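Luren's brush range comes to Ridgeway

2 Aug 2020

I'm so pleased to finally share this one -- our little makeup shop in Ridgeway will stock the Luren range from this week! I've been pestering them since May, and my customers have been pestering me right back. Singles start at $7 and the full set is $69, in whatever colour roll you fancy.
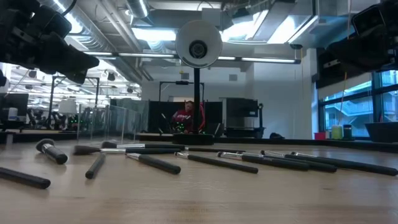
Where to find us

We're next to Watard Books, open until 5:30 most days. Come and say hi!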